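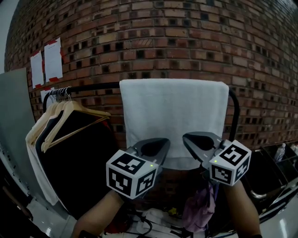 The rail by the brick wall, towel in the middle, hangers up at one end.

I've been meaning to write something about the clothes rail for months, mostly because it's the thing visitors to Clamonora ask me about more than anything else in the building (more than the wall, even, and the wall is lovely). Where did we get it, does it wobble, can they have one the same? So, all right, a whole item about a clothes rail. Bear with me!

It came from Danzer, second-hand, and it cost us four trips and one very sore thumb to get it home and standing up. It's black metal with a curved top, and the curve is what sold it to me. The old one was dead straight and every hanger on it lived wherever you left it, which in practice meant spread out from one end to the other with a gap exactly nowhere. On this one I've got into the habit of shoving everything up to the left and keeping the middle for whatever needs airing. A towel over the middle of the rail gets air on both sides, and you can spread it out properly instead of bunching it over a hook.

I do have opinions about towels. Fold them in half lengthways and they stay damp in the crease until Wednesday. Open them right out over the bar, tug the bottom edge level and leave them be. White ones are a pain to keep white but at least you can see when they want washing, and I'd sooner know.

The hangers are light wood, from Zovska, and I'm still pleased with them. We used to have a mix of wire ones from the dry cleaner and a few plastic ones with the arms snapped off, and I threw the lot out in April. The wooden ones are a bit chunky so you can't cram as many on, but shirts keep their shoulders and nothing slides off in the night. Dark things and pale things really ought to have a bit of space between them while they're damp -- I say this every year and every year I squash black right up against white because I'm in a hurry. Do as I say, please.

As for the wall, yes, the gaps between the bricks are meant to be there. It bows out towards you and it's full of little square openings, and the bricks go from orangey red to brown to nearly beige. Dust loves it. I go over it with a soft brush on the vacuum and I've learned not to start at the bottom. If you're sticking a notice up, tape the corners down well and make sure there's solid brick under the tape, or it'll be on the floor by teatime. Red tape is in the drawer under the kettle.

A few bits while I'm here. The rail is rated by Danzer for a lot more than we put on it, but big winter coats still belong on the hooks by the door. Wet umbrellas do too. Empty hangers go back on the left-hand end, hooks all facing the same way if you can bear it. And if you take a towel down, put it in the wash or fold it and put it on the shelf -- not on the back of a chair, where I will find it.

Virkeck are doing another batch of second-hand furniture next month and I've asked them to keep an eye out for a second rail, curved if possible. If you've got one sitting in a garage, let me know before I go and spend the money.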